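Accept cookies to continue. We use cookies to remember your reading preferences. Manage settings

4. Storing and sorting utensils at the table

4.1 Where everyday utensils are kept

The households in the Ullow sample were asked to show us where they kept the utensils they used at most meals. We had expected the drawer to dominate, as it did in the earlier Promthorpe survey. In Ullow, 61 of the 271 households kept at least one kind of utensil on the dining table all day, standing upright in an open container. Chopsticks were the most common item stored this way, followed by soup spoons and wooden skewers or stirring sticks.

The reasons people gave were practical. Many of the apartments have one or two drawers in the kitchen, and those are taken up by knives, lids and wrap. A container on the table costs no drawer space and puts the utensils within reach of the people who eat there. Several respondents also said that long chopsticks do not fit in a standard drawer tray unless they are laid at a slant, and that they had given up trying.

Containers were usually not bought for the purpose. People used jars, mugs, cut-down cartons, tea tins and plain boxes. Two containers side by side was a frequent arrangement, with one kind of stick in each. Where the household had only one container, chopsticks and other sticks were mixed, and in interviews these households reported more searching at mealtimes. We did not measure the searching time at home, so this remains a report and no more.

4.2 Spoons as a separate case

Spoons behave differently from chopsticks in storage. A chopstick has no real front or back and can be dropped into a container from any side. A spoon has a wide end, and that end decides how many spoons a container will take and how easy it is to pull one out. Stored with the bowl up, spoons crowd each other at the top and the container becomes unsteady. Stored with the bowl down, they pack badly at the bottom and the part that touches food rests where crumbs and water collect. Most households chose bowl up – the respondents who explained the choice mentioned cleanliness first and stability second.

Material matters too. Ceramic spoons are short and thick, and people were careful with them. Ceramic and steel spoons were kept apart in most homes that owned both. Negin Abbasi, who carried out the home visits, noted that the separation was often stricter than the one between adults' and children's cutlery. Respondents spoke of chips on the rim and of the noise. A smaller group kept the two kinds apart by use, with ceramic spoons for soup and steel spoons for rice, stews and dessert.

4.3 The table sorting task

To look at sorting more closely, we set up a table task in the kitchen at Wovenmont in June. The table was laid with a cloth, as most of the tables in the home visits were, and the containers stood toward the back, on the side nearest the kitchen counter. The session plan was written by Sơn Tôn and Ching-wen Lam. Participants received a mixed set of utensils and were asked to put each one where they thought it belonged. No container was labeled, and the instructions did not say how many groups there should be.

Across all sessions we logged 2,133 placements. Sticks were placed quickly and with little variation. Once one pair of chopsticks was standing in a container, later pairs nearly always followed. Spoons took longer. Participants often held two spoons of different kinds up together before choosing, and in the notes this is coded as a comparison. Comparisons were most common between ceramic and steel, and they were made bowl up in nearly every case, the same way the spoons were later stood in the container.
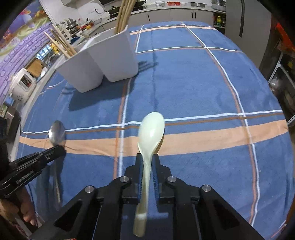

Figure 4. A pale green ceramic spoon and a stainless steel spoon, both bowl up, over the table. Chopsticks and other wooden sticks stand in the two white containers.

Should spoons share a container with chopsticks? They can if the container is heavy and wide at the base, but most households in our sample preferred to keep them apart.

The preference was clear in the sorting task as well. When a participant did put a spoon in with the chopsticks, it was usually one of the last items left, and 23 of these spoons were moved again before the participant said the table was finished. We read this as a sign that the mixed container was a stopgap. It may also reflect the set itself, which had many more sticks than spoons. A set with equal numbers might give a different result.

4.4 Effects of the tablecloth

The cloth had a small effect we had not planned for. Containers standing on cloth shift when a utensil is dropped in at an angle, and a light container full of long chopsticks can lean. Participants at Wovenmont sometimes steadied the container with the free hand before adding to it. In the homes, three respondents had solved this by putting a saucer or a folded towel underneath. Others filled the bottom of the container with dry beans or rice – one used coins.

On a bare table the containers slid but stayed level. Shahram Bagheri repeated a short version of the task without the cloth and found the order of placement unchanged. We therefore treat the cloth as affecting how carefully people place utensils, while leaving the grouping as it was. The Daneshvar coding sheet has no field for a steadying hand, and we added one for the second round of coding.

Last updated: 15/12/2022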